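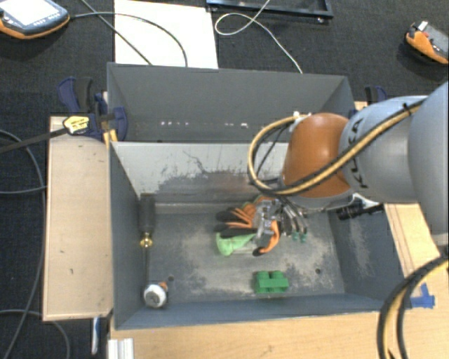
Fovix releases version 2 of its Kudby bin-picking planner

Fovix has released Kudby 2, a big step forward for its software that helps robot arms pick mixed items out of bins. We're really pleased with this one!

The new version brings perception and motion planning together in one program. Kudby looks at a jumble of things (a long screwdriver against the wall, a toy block, something soft lying across its neighbour), suggests where to grip, and plans a path that keeps arm, cables and bin walls apart. If a pick fails, it looks again and makes a new plan, with no need to restart the job.

Our test set has grown to 3000 recorded picks, and every one can be replayed on a laptop with no robot attached. Integrator Van Damme had early access and asked for clearer logs, so each grip now comes with a plain note of why it was chosen and which others were turned down.

Kudby 2 works with existing Vastia camera set-ups, and settings files from the first version load as they are. Current users can download it from their Fovix account from Saturday. Release notes and a short getting-started guide are included.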